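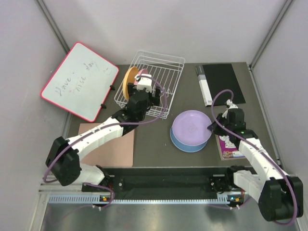

Remham, March

Last updated: March, 4:10 p.m.

From: Shoaib Jafri
To: Home Water list
Subject: Re: Spots on plates after softener install

Faisal Tanoli wrote:

> We are on well water and had a Dranov softener put in over the winter.
> Raw hardness is 16 grains, TDS meter says 400 ppm. After the softener the
> strip test says zero hardness but the TDS meter still says 400 ppm, and
> plates left to air dry still come out spotted. The dealer wants to sell
> us a second tank. Is the resin bad? Also the kitchen faucet seems slow
> now. I put a gauge on each side and got 74 psi before the softener and
> 35 after, with the tub running.

Two separate problems, so I will take them one at a time.

First, the meter. A TDS pen measures conductivity and multiplies by a fixed factor. A softener swaps calcium and magnesium for sodium and takes almost nothing out, so the reading should barely move. If yours had dropped sharply I would want to know why. The strip is the correct test for the resin, and the strip says zero. I would repeat it with a drop-count titration kit just before a regeneration is due, when the bed is closest to used up. If it still reads under one grain at that point, the resin is working and a second tank will change nothing you can see on a plate.

Second, the spots. Any water with dissolved solids in it leaves them behind when it evaporates. Hard water leaves mostly calcium carbonate, which bonds to the glaze and needs acid to get off. Softened water leaves sodium salts, mostly bicarbonate and chloride, which wipe off with a damp cloth. Try that on a spotted plate. If the spot goes with plain water, it is softened-water residue. If it stays until you put vinegar on it, hard water is getting to that faucet, and you should look for an open bypass or a kitchen cold line that was never moved to the soft side. Plenty of installers leave the kitchen cold line hard on purpose and forget to mention it. Take your strip sample from both sides of the kitchen faucet, not from the port on the softener.

How the plate dries matters more than people expect. A film that runs off leaves little; a bead that sits leaves everything it was holding. Plates upright in a wire rack shed most of the water in the first minute, and what remains collects along the bottom rim. Laid flat they keep a puddle in the well. A hot final rinse helps for the same reason – the plate is warm enough to dry before beads settle. Use less detergent too. With soft water most people can cut the amount by half, and leftover detergent makes a haze that gets blamed on the water.

If you want no residue at all, the tool is a small reverse osmosis unit under the sink, for rinsing glassware and for drinking. It makes little sense for the whole house.

Now the pressure, which I think is your real fault. You are losing 39 psi across the softener with the tub running. That is far too much for a healthy bed at household flow. Please check, in this order:

1. Put the valve in bypass and read the downstream gauge again with the tub running. If it recovers, the restriction is in the valve or the tank. If it does not, look at the piping.
2. Find out if there is a sediment filter between your two gauges. On a well a clogged cartridge can do this alone.
3. With the softener isolated and the pressure relieved, pull the Brekora head, if that is the one they fitted (most Dranov tanks I have opened have it), and look for sand in the inlet.
4. Check the top of the bed for iron fouling. Orange slime or packed fines means a resin cleaner and a longer backwash.

Iron is the number missing from your message. Get it tested, along with manganese. Clear-water iron comes through the raw tap looking clean and fouls the bed over a few months, and the strips do not show it. Until you have that result I would hold off on buying anything.

On the resin itself, I have used the Soomro standard cation grade in three tanks and have no complaints. Ten percent crosslink is worth the extra money if your water is chlorinated. Yours is a private well, so the eight percent grade is fine unless you are shock chlorinating often.

Please post the bypass reading and the iron result to the list and leave the subject line alone so the thread stays together.

Shoaib

Related threads
- Brine tank salt bridge, how to break it without cracking the tank
- Titration kits compared with strips
- Backwash rate in cold well water
- Soomro resin, eight or ten percent
- Kitchen cold line, hard or soft?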